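Notes for talk, October 2026. Rukhsana Siddiqui. Keep to time!!

Start with the rally. Why we went, who came: up to 1,071 by the stewards' sheet. Local paper said "a handful". Pause for laugh.

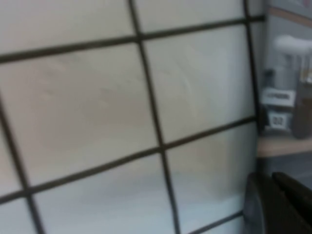
Petition next. Began in June, in the Ganda Street hall kitchen, kettle on. Clinic closure notice had gone up with no meeting beforehand. White tiles and dark grout, every kitchen I've ever campaigned from has had them. Two of us at first, then the Perkard estate tenants joined adn it grew.

What we asked for:

- a public meeting before any vote
- the full costings, not the summary
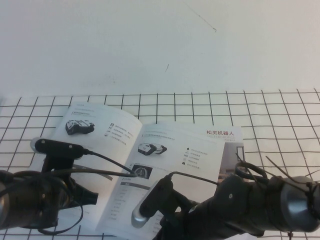

- a written answer from Cllr Mohammadi on the bus route

Got the first. Still waiting on the other two. Say this slowly.

Bravus Hall meeting: 3 hours, standing room. Read out the letter from the night nurse (in blue folder). Don't ad lib here, she asked for her exact words.
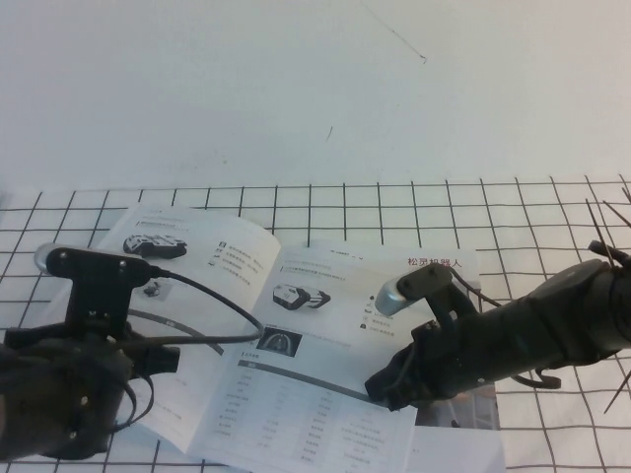
Can people still sign the petition?

Paper copies are open until the council votes, online one has closed.

Then the leaflet round. Streets north of the railway not done, need drivers. Ask for hands up before the tea break or they drift off.

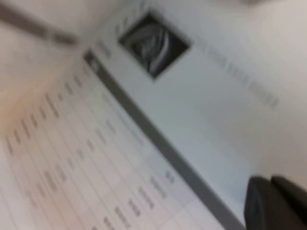 Printed sheet with a table, blurred

Close on the vote. Be at the town hall steps early, bring banners, no whistles indoors. Thank the stewrds by name. Then questions.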